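# 第3章 手で教える:お手本データの集め方

引き出しを開けて、鍵を取り出し、また閉める。みなさんなら数秒で終わる動作です。では、この数秒のあいだに指がどこで取っ手に触れ、どのくらいの力で引き、どの瞬間に速度を落としたか、言葉で書き出せるでしょうか。試しにノートに書いてみてください。たいていの人は、三行目あたりで手が止まります。そして自分の手が考えていた以上に多くの仕事をしていることに気づきます。ここからがこの章のおもしろいところです!

第2章では、動作を手順として書き下し、ロボットに一つずつ実行させました。位置のわかった部品を決まった箱に移すなら、あのやり方で十分に動きます。ところが相手が家の中の引き出しや棚になると、取っ手の形も家具の高さも部屋ごとに違い、条件分岐はあっという間に手に負えなくなります。そこで本章では、人がやってみせた動作をたくさん集め、そこから動き方を学ばせる方法を扱います。一般に**模倣学習**と呼ばれる考え方で、集めた動作の一回分を**エピソード**といいます。

## 3.1 よいお手本とは何か

本書で繰り返し登場するHontonデータセットは、3758件のエピソードからなります。収集を率いたレラト・オーストハイゼンのチームは、11か所の部屋を回り、同じ課題を少しずつ条件を変えて記録しました。点検を終えて学習に使われたのは3435件です。残りは途中で記録が途切れたり、開始の合図より先に手が動いたりしていました。

ここで大切なのは、除かれた記録の多くが動作としては「成功」していたことです。引き出しはきちんと開いた。けれども学習する側から見ると、最初の動きが抜けたお手本は、一ページ目のない教科書のようなものです。一方で、取っ手を一度つかみそこねて、つかみ直した記録は残されました。ずれた状態からどう立て直すかは、なめらかな成功例だけを見ていても学べません。初めてこの話を聞いたとき、筆者はすっかり嬉しくなりました。失敗しかけた手の動きにも、ちゃんと教える力があるのです。

条件の変え方にも工夫の余地があります。たとえば、次のようなものです。

- 動作を始める手の位置と向き
- 対象物の置き場所
- 部屋の明るさ、窓からの光の入り方
- 動作を行う人

全部を一度に変えると、うまく学べなかったときに原因を探すのが大変です。最初は一つか二つに絞り、学習結果を見ながら広げていきましょう。

## 3.2 手持ちグリッパで集める

お手本を集める道具にはいくつか種類があります。ロボット本体を遠隔操作する方法は、記録した動きをそのまま再生しやすい反面、本体を現場まで運ばなければなりません。本章の実習では、人が手に持って使うグリッパを用います。普段の部屋にそのまま持ち込めるので、実習室を飛び出して、机や棚のある場所で集められます。
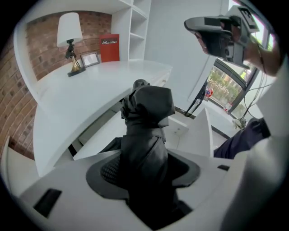 **図3.1** 室内での収集作業。手前は黒い布で覆われた指をもつグリッパ、右上は手に持ったもう一台で、上面に白黒の四角いマーカーが付いている。

図3.1のような視点は、慣れないうちは奇妙に感じられるかもしれません。広角の映像では机の縁が大きく曲がって写りますが、視野が広いぶん、指先と周囲の家具との位置関係を一枚の中に収められます。この歪みの扱いは3.4節で、マーカーから位置と向きを求める計算は3.5節で、それぞれ手を動かしながら学びます。

## 3.3 実習の準備

収録ソフトウェアにはFlovowを使います。3人で一組になり、操作、記録の確認、課題の読み上げを分担してください。一つの課題が終わったら役割を交代します。同じ課題でも人によって手首の返し方がまるで違い、見比べるだけでもかなり楽しめます。

収録を始める前に、各自で次の問いへの答えを実習ノートに書いておきましょう。「引き出しを開ける」というエピソードは、どの瞬間に始まり、どの瞬間に終わるでしょうか。組の中で答えが食い違ったら、話し合って一つの定義に決め、ノートの最初のページに書き写してから収録に進みます。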